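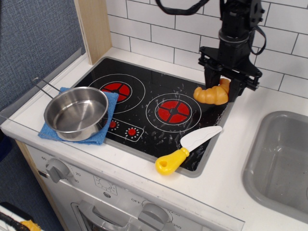
Ticket 71: Gripper stops short of full close during kitchen demo
Site: Varthorpe, open day setup
Opened: October 19, 2021
Priority: 2
Status: Monitoring

Reported: On the croissant pick at the play cooktop, the close command times out and the arm holds position. Visitors had to wait for a manual reset. Saucepan and knife tasks not affected.

10:22 Pulled Horkard log. Timeout raised at 36 percent of commanded travel. No motor fault.

10:40 Checked wrist cable for snagging through the full reach over the counter. Clear.

11:05 Compared config with the Windine demo in May. Close target there was set by force. Current file sets it by position, with a target narrower than the croissant. Finger stalls on the part and never reports done.

11:15 Restored force setting. Restarted controller.

11:50 Ran 22 picks from the back right corner of the cooktop. No timeouts. Demo reopened to visitors.

Open items: Langlois to confirm which config ships with the demo kit. Reset procedure missing from the operator sheet. Leave ticket open until teardown.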